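Playtesters wanted for Ritgate (paid, remote or in person)

Gronow is a small studio making Ritgate, a turn-based puzzle game for one or two players. You run a toll gate on a mountain road and decide which carts get through, in what order, and what they pay. A full game takes between one and two hours. We are looking for 40 people to play the current build and tell us where it goes wrong.

The test runs for 10 days in July. You would play at least four sessions in that time, each one an hour or longer, and fill out a short form after every session. At the end there is a call with Eleri Rowlands, our lead designer, or with Yi-chun Wan, who handles the interface. Calls last half an hour and we record the sound only.

You do not need to be good at puzzle games. We have enough people in the office who can finish the hard maps. We would like to hear from players who usually quit this kind of game in the first evening, and from anyone who plays with a keyboard only, with one hand, or with the text size turned up.
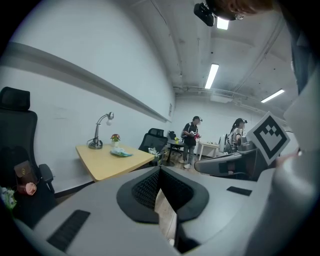 Ritgate has a mode for two players sharing one screen, and that part has had the least testing so far. If you can bring a partner, roommate or older child (16 and up), say so on the form and you will both be paid. Part of this mode uses printed cards that you hold up to a webcam to send a cart through the gate. Each card has a pattern of black and white blocks inside a thick black border, like the one on the white card in the photo, and you can print the set at home on plain paper. Color ink is not needed. Glossy paper gives bad results under a ceiling light, so please avoid it.

What you need:
- A Windows or Mac computer less than seven years old
- A stable internet connection for the download and the call
- A webcam and a printer, for the two-player mode only
- Enough English to write a few sentences on a form

Pay is $2 for every form and a flat $90 after the final call. If you drop out before the call you keep what you earned for forms. We pay by bank transfer or gift card within three weeks. Testers are listed in the credits unless they ask to be left out.

A few in-person places are open at our Sarnau office. These follow the same schedule, and we provide the computer. There is one flight of stairs and no elevator.

All testers sign a one-page agreement not to share footage or files from the build. You can tell people you are in the test.

To apply, send your name, age, computer model and the last three games you played to Glenys Samuel through the contact form, with "Ritgate test" in the subject line. We reply to everyone, including people we can't take.

Posted 9 May 2021

Comments

Sandro Cirillo
Does a laptop with integrated graphics count? Mine is from 2017 and ran Tovis fine.

Glenys Samuel
Yes, that should do. Put the model in your application and we'll check it.

Iolo Lougher
Can I apply if I tested the first build? I still have the old save files.

Glenys Samuel
You can, but new players get first pick this time. Old saves won't load.

Sandro Cirillo
Thanks, sent.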